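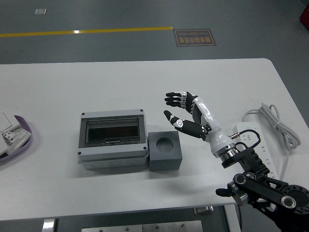 2. Enclosure and block

Everything for the bench test fits on one white table with rounded corners. Two parts matter. First the enclosure, light gray plastic, smoky window in the lid, small latch on the lower edge of the window. Four screw holes in the top, one near each corner. Second the block, dark gray, matte, round hole in the middle of the top face. It sits right up against the right side of the box, slightly shorter than the box.

We wanted the two tops flush. Didn't happen. The Luvisa drawing gave outside height without the lid and we only noticed after the block was done. Left it — the sensor post goes in the hole and can be shimmed.

2.1 Why this box

Looked at two. The Wovari one was cheaper but had a solid lid, so you'd have to open it each time to check the board. Luvisa has the window. Downside, the tint is dark and small LEDs are hard to read through it, see section 4. Ordered one, plus spare screws (wrong length, returned).

2.2 Block

Material came from the scrap bin in the Treloar shop so we dont have a grade for it. Weighs 255 g. Hole was drilled undersize and opened up by hand, took most of an afternoon in March. Next time use the reamer from the start.

3. Layout on the table

Box left, block to the right of it and touching. No gap on purpose, a gap let the block creep when the cable got pulled. Tried double sided tape first, left residue on the tabletop, took ages to clean. Now it's just pushed up against the box.

Keep the window facing up. One run got thrown out becuase somebody flipped the box to read the serial number and put it back the wrong way round.

4. Readings

Logger was set to stop at 2000 samples. Run A stopped early at 1645, loose connector. Run B went to the full 2000. Run C we raised the limit and got 2594 before the battery went. Only B and C are used in the plots.

LED problem: with the room lights on, the red one can't be read through the window. Lights off it's fine. Renance sells a clear lid for the same base, not tested yet.

5. Still to do

Label on the lid
Shim for the post, 2 thicknesses
Repeat run A with the new connector
Ask shop if the block can be faced again on the bottom, it rocks a bit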